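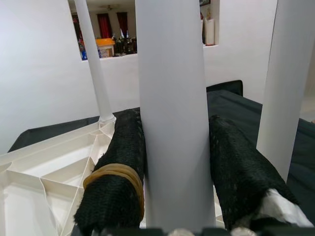
GODONBRIDGE, 18 April 2023

How to put together a cheap plastic table (and what to ignore on the box)

The box says no tools and two minutes. I have built 11 of these push-together tables over the years, for porches, a church supper and one very bad camping trip, and I don't believe either claim. The tools part is true only if you count your own palms and a rubber mallet as nothing. The time is true if you skip every check below and don't mind a table that leans.

The last one I bought was sold under the Midamel name and had 1,359 reviews, most of them five stars and most of them written, as far as I can tell, the day the box arrived. A review from day one tells you the table came in a box. Look for the ones people wrote after a summer outside. If there aren't any, assume the worst and pay accordingly.

Before you start

Open the box at the store if they'll let you. The Robichaud Hardware on Plellidgate lets you, the big places mostly won't. Count the legs. Look inside each socket for leftover bits of molding plastic, little flaps or whiskers along the seam. These are the usual reason a leg stops short and then gets blamed for being the wrong size.

Trim the whiskers with a utility knife, cutting away from your hand. Take off as little as you can. I have read advice to sand the inside of the socket until the leg slides in easily. Don't. A leg that slides in easily will slide out easily too, usually when you pick up the table by its top.

You'll want a flat floor, a towel or old sheet to protect the top, and decent light. Skip the lawn. Everyone builds outdoor furniture on the lawn, and then can't tell whether it's the table or the ground that's crooked.

Step 1. Dry fit

Lay the top face down and stand one leg in one corner without forcing it. Turn it slowly. On some tables the leg is the same all the way around and on others there's a flat side or a small key that has to line up. The instruction sheet will show this as a drawing the size of a postage stamp, or leave it out.

Try the same leg in each corner. Molding is sloppy at this price, and a leg that fights you in one socket may fit fine in the next. When you find the pairs that fit best, mark them with a pencil on the inside where it won't show.

Step 2. Seat the legs

Push straight down with your weight over the leg. Work in opposite corners, the way you would tighten the lug nuts on a wheel.

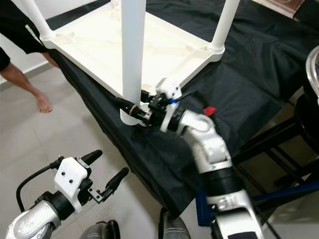
If a leg goes in at a slant, pull it out and start over. Pounding on a slanted leg is how sockets crack, and the crack will be on the inside, where you find out about it in June with a pitcher of iced tea on top.

If it's a screw-in type, turn it backward first until you feel a small drop, then forward. That puts the threads where they belong. Stop when it's snug. I don't buy the idea that an extra half turn makes it stronger - plastic threads strip, and once they do you own a tray.

A stubborn leg can be helped with a wipe of dish soap on the end. People online swear by cooking oil or spray lubricant. Oil stays slick and collects grit, and some sprays aren't kind to plastic, so check the can before you try it. Soap dries up and is done.

As for glue, I'd leave it alone. Most household glue barely grips this kind of plastic, and if it does hold, you can't take the table apart for winter.

Step 3. Check the wobble

Turn it over with your hands on the frame, never the legs. Set it on the flat floor and press each corner of the top. A small rock usually means one leg isn't all the way down, so flip it back and push again before you go hunting for felt pads. If it still rocks, rotate the whole table a quarter turn. If the rock moves with the table, it's the table. If it stays in the same part of the room, it's your floor, and you can stop being mad at the store. 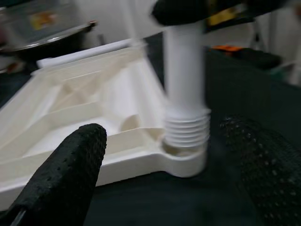
How much weight will it hold?

Less than the label says, in my opinion. The number on the label doesn't tell you how the load was placed, how long it sat there or how warm it was. Plastic sags slowly. I've had a table hold 3 heavy flowerpots all spring and then develop a dip in the middle once the hot weather came. Keep heavy things near the legs and don't sit on it.

Storing it

Pull the legs by twisting gently as you lift, put them in a bag and tape the bag to the underside of the top. Masking tape is fine for one winter. Duct tape leaves a gummy mess that takes longer to clean off than the table took to build.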